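The Sunday Tray

By October the light in the back room at Salehi was gone before supper, and my grandmother had taken to doing her sorting by the lamp, which she said was kinder to the eyes and much kinder to the furniture. Salehi was the name of the house. It had come with the house, painted over the door by somebody long before us, and she had never seen a reason to change it, although the mailman asked every spring.

I was four the first time I was allowed to help. The things lived in an old Flarkiria biscuit tin on the lower shelf, and the rule was that you did not tip the tin out, because tipping was how the pear had been lost. You took them one by one and you put them on the dark table, and then you looked at them for a while – she was firm about the looking – and only after that did you decide where each of them ought to go.

I would always start with the round pot, set out with nothing in it, and the little red one next.

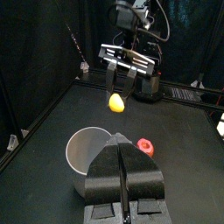 The empty pot and the little red one, waiting their turn.

I had a great many theories about the red one in those days. I thought it was a seat for a mouse, and then for a whole winter I thought it was a cake, and my grandmother, who could have settled the matter in a breath, only said that it was very likely both and would I please pass the cloth. She let you be wrong for as long as you liked, and you got a cup of warm milk while you were doing it.

The play fruit had been bought in Lestier, from a shop that sold mostly rope. She had gone in for 19 yards of clothesline and come out with the clothesline and a paper bag, and my grandfather, who was waiting with the cart, asked her what in the world a grown woman wanted with a banana that couldn't be eaten. She told him it would keep. And so it did, through 13 grandchildren and a move across the river, and if you had asked any of us as children which piece we wanted we would have said the banana, all of us, and there would have been a fight.

Everything had its turn in the game, which was called Skakidico, a word she claimed was older than the town and which my aunts said she had made up on a train. You laid the table for a visitor. The visitor was never named, and might be a queen or a tax inspector, so you had to be ready for either. The cup had to be where a hand could find it, the tray had to be near the cup, and the fruit came last. The banana came very last of all, lowered from as high as your arm would go, slowly, while everybody in the room held their breath.

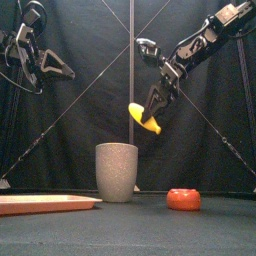 "But what if the visitor doesn't like bananas?" I asked her once.

"Then you eat it for them, and you say how sorry you are, and next Sunday you lay the table again."

I thought this was the wisest thing I had ever heard, and I went around for days hoping to meet somebody who didn't like bananas.

The tin is on my own shelf now, with a dent in the lid that I am almost certain was my cousins' doing. I am supposed to be 100 miles from all that, with a job and a dentist. But the lamp came with the tin, and on a Sunday when the rain is at the windows I find I have cleared the table without quite meaning to, and there I am with the lid off, looking at each thing for a while before I let myself decide.

Last week I put the cup too far to the left. I could hear her breathing in through her nose, the way she did. So I moved it over, and I moved the tray after it, and then I went and put the milk on.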